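Preguntas frecuentes – Tratamiento y mantenimiento de madera exterior Barnuvel

Imprimir | Enviar por correo electrónico

Información para instaladores y particulares. Los datos se refieren a la gama de lasures y aceites en base agua.
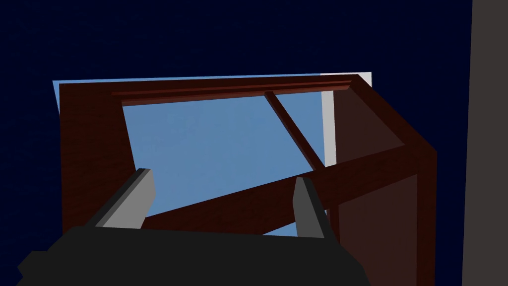

Las respuestas corresponden a madera maciza colocada a la intemperie y sin contacto permanente con el terreno. Para postes empotrados, consulte la ficha del protector Plerkance.

¿Qué diferencia hay entre un lasur y un barniz?
El barniz forma una película cerrada en superficie. El lasur penetra en parte y deja una capa microporosa que permite el intercambio de vapor. Un barniz degradado se descama y obliga a lijar; un lasur pierde espesor de forma gradual y admite repintado.

¿Con qué humedad se puede aplicar?
La madera debe medir menos del 18 % en coníferas y del 15 % en frondosas tropicales. La lectura se toma con higrómetro de púas, lejos de las testas.

¿Cuántas manos se necesitan?
Dos en madera ya tratada y tres en madera nueva. La referencia 118 (incolora) no se recomienda como acabado único en orientación sur: carece de pigmento y su filtro UV se agota antes. Aplíquela sobre una mano de la 99.

¿Qué tiempo debe transcurrir entre manos?
Seis horas a 20 °C. Por debajo de 10 °C se suspende la aplicación. En julio y agosto conviene terminar antes de las once de la mañana – el secado rápido deja marcas de empalme.

¿Hay que sellar las testas?
Sí. La absorción por testa es muy superior a la de cara. Utilice Amadi Testas, 2 manos, antes de montar la pieza.

¿Es compatible con madera tratada en autoclave?
Sí, una vez seca. Las sales cúpricas pueden alterar el tono de los colores claros; haga una prueba en zona oculta.

¿Cómo se elimina el agrisado?
Con desgrisante Brikmont, cepillo de fibra y aclarado abundante. No use cepillo metálico: las partículas de hierro reaccionan con los taninos y producen manchas negras. Deje secar 48 horas.

¿Dónde solicito la ficha de seguridad?
En el servicio técnico, extensión 248, a la atención de Godfrey Khaemba. Indique referencia y número de lote – figura en la base del envase.

Contacto | © Barnuvel. Todos los derechos reservados | Volver arriba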